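Open Day at the Ukamness Workshop: Your Questions Answered

Thank you so much for your interest in our open day! We get a lot of the same questions in the weeks before, so we've gathered them up on one page. Please read through before you call, and if yours isn't covered, we're always glad to hear from you.

When is it, and do I need a ticket?
The doors open at 10 in the morning and we wind down by 4. It's free, but we do ask you to book a time slot, as the demonstration room gets snug. Last October we welcomed 522 visitors, and the line for the robots went down the stairs and halfway to the parking lot, so slots it is this time.

What will I get to see?
There are 3 demonstrations, and you're welcome to wander between them in any order you like. Trelto, our two-armed tabletop robot, works on paper crafts in the main room. Baltside, the little cart that carries trays up and down the hallway, runs all day long (do let it pass, it is very patient but it does have places to be). And in the Okafor Room upstairs you can sit in on a talk about how household tasks get taught to machines, with plenty of time for questions afterward.

Why paper and glue? I was expecting something more high-tech.
We hear this one every year, and we love it! Gluing a piece of paper is a wonderful test for a robot. Paper slides, it curls, it sticks to the wrong thing, and a person deals with all of it without a second thought. One hand pins the sheet down with the fingers spread wide while the other is free for the glue stick, and the cap has to go somewhere in the meantime. Trelto has to learn every bit of that, and it learns from recordings of people doing the task by hand. We have 1,964 of those recordings so far, and part of the talk upstairs is spent going through a few of them slowly.
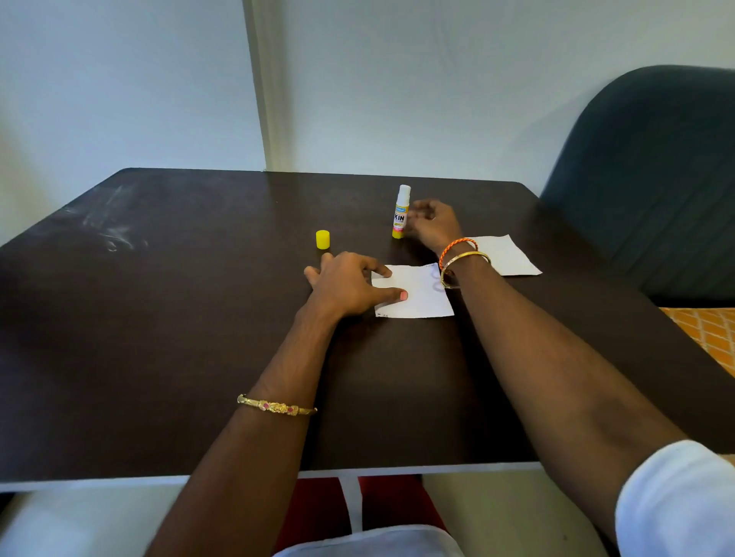
Can I try it myself?
Yes, please do! There's a craft table next to Trelto's where you can do the same task at your own pace, with paper, pencils and glue sticks laid out for you. Bracelets and nail polish are perfectly fine, and so are long sleeves, though you may want to push them up a little before the glue comes out.

Is it suitable for children?
Very much so. Children under 8 need a grown-up with them in the demonstration room, and we ask everyone to stay behind the yellow line while the arms are moving. The talk is pitched at teenagers and adults — younger ones tend to be happier following Baltside around.

Is there parking?
There is a small lot behind the building, and the bus stops right across the street. The elevator is to the left of the front desk.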